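`domemon-prices` holds retail price records for fresh fruit and vegetables, collected from shops in the Domemon area and stored as plain CSV. The current release has 538 rows covering 106 product names.

## Files

- `prices.csv` — one row per product, shop and month
- `products.csv` — product names, groups and default units
- `shops.csv` — shop codes and opening type (market, corner shop, supermarket)

## Columns in `prices.csv`

| Column | Type | Notes |
|---|---|---|
| `product_id` | integer | matches `products.csv` |
| `shop` | text | `KAR` for Karaca, `MAK` for Makitz |
| `month` | text | lower case, English |
| `price` | decimal | shelf price, tax included |
| `unit` | text | `kg`, `each` or `bunch` |
| `offer` | 0/1 | 1 if a multi-buy price was shown |

Prices are as marked on the shelf. Multi-buy offers are divided out to a single unit and rounded to 2 decimal places.

## Known problems

- Makitz changed herbs from `bunch` to `kg` in August. Earlier rows have not been converted.
- Peppers are recorded under one product name whatever their colour. Tomatoes are split into 3: round, plum and cherry.
- Empty `price` means the product was on the shelf without a label. It does not mean zero — filter these rows before taking averages.
- Green beans sold in trays are listed as `each`, and tray weight was not noted.

## Loading

The files are UTF-8 with a comma separator and a header row. The Tideo import script reads them without changes, but expects all files in the same folder.

## Licence

CC BY 4.0. Corrections by pull request, one product per commit.

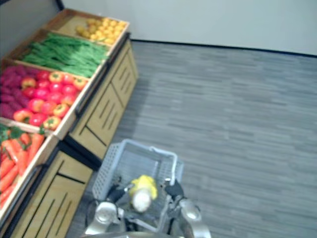

*Green beans, tomatoes and peppers in angled wooden crates.*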